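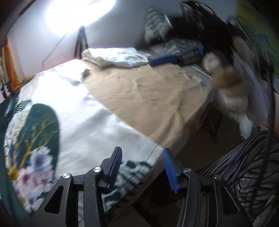 Leaf-print duvet cover, dark green on white

Cirow Key Box for Vacation Rentals – wall mount

In stock. Ships from the Damdale shop, usually next working day. Cabin owners, cottage owners, anyone with a spare room and guests who turn up at midnight.

Push-button key box. Screws to the wall beside the door, holds the keys, guest punches in a code and lets themselves in. No batteries, no app, no wifi. Works when the power is out, good to know if your place is up a dirt road like most of our customers' are.

What you get: the box, the rubber weather cover, screws and wall plugs for masonry, a second bag of screws for timber, the code-change tool, the instruction sheet (English and Swedish, the Swedish is better). Paper template for marking your holes. Tape it up level before you drill, the box looks terrible crooked and you'll see it every single time you come home.

Fits two sets of keys on ordinary rings. Will not take a big wooden key fob, and please stop asking us to make the door deeper. If your keys are on a fob the size of a pine cone take them off it. Car-style remotes for gates fit if they are the slim kind. Old iron church-door type keys, no – get the Nenine box for those, it's longer.

Finish is dark gray powder coat. Holds up fine in rain. By the sea it will want a wipe with fresh water now and then and a drop of dry lubricant on the hinge. NOT cooking oil. It goes sticky and then the buttons hang up and then your guest is calling you from the porch.

Setting the code

Open the door with the factory code (on the sheet). Flip the little switches on the back of the door with the tool. Up is off, down is on. Close the cover plate. Try the new code with the door OPEN before you shut it. Try it again. Then shut it. We get a call most weeks from somebody who skipped this part, and there is no master code, we can't open it for you from here.

Order of the digits doesn't matter on this model. That is how push-button boxes work, it isn't a fault. Clear button first, then the code, then pull down the latch. Put "press clear first" in your arrival message, guests miss it constantly.

Change the code between bookings. Takes two minutes. If you have a cleaner, agree on who does it, owner or cleaner, and stick to it. Tyra Boström has several lake cabins on our regular order list and does it off the booking number, so the office can always work it out again if the note gets lost. Good system. We copied it for our own place.

Where to put it

Chest height, near a light, out of the direct line of the rain if you have any kind of roof over the step. Brick or block is best. Solid timber is fine, use the long screws. Don't mount it on vinyl siding without getting into something solid behind, it will just pull off. Not on a gate, not on a fence post, not on a drainpipe – we sell the shackle version for rails.

Check with your insurer before you fit any outdoor key box. Some want a particular type and some don't want one at all. Same goes for the booking site and for the building managment if it's an apartment, plenty of buildings have rules about what goes on the outside wall. Ask first, drill second.

What to tell guests

Send the code the day before, not at booking. Say which wall. Say left or right of the door as you face it. Ask them to put the keys back in the box whenever they go out hiking etc. if the party is splitting up, saves somebody sitting on the step. On checkout day keys back in the box and spin the cover down.

Laminated card inside the house with the code on it, we'd say no. Guests take pictures of everything.

Cold weather

Buttons can stiffen up in a hard freeze. Keep the rubber cover down. Njål Sæther wrote in to say he gives his a shot of graphite every fall and hasn't had trouble with it, and his place is a long way north of ours. If it does freeze, warm the cover with your hands or a hot water bottle. Do not pour boiling water on it, the water runs in behind and freezes again worse.

Warranty and returns

Warranty is 2 years on the mechanism. Powder coat not covered if you've been at it with a wire brush. Returns accepted unused, in the box, with all the screws. If it has been on a wall it's yours. Lost the tool? Email and we'll mail one, small charge for postage.

Ordering for more than one property – write to us before you check out, we'll do a price on the lot and can set them all to diferent codes before they ship. Tell us which box is for which cabin and we'll tag them. The Tzanetos key tags are the ones we use, sold separately, they float.

Also need: a drill, a masonry bit if it's masonry, a level. Spare keys. Get spare keys cut before the season, the hardware store line in June is awful.

Related items
Cirow Key Box, shackle version
Nenine Long Key Box
Tzanetos Floating Key Tags
Replacement rubber cover for Cirow boxes
Code-change tool (spare)
Guest book, lined, hard cover

Contact the Damdale shop | Shipping and returns | © Damdale | Back to top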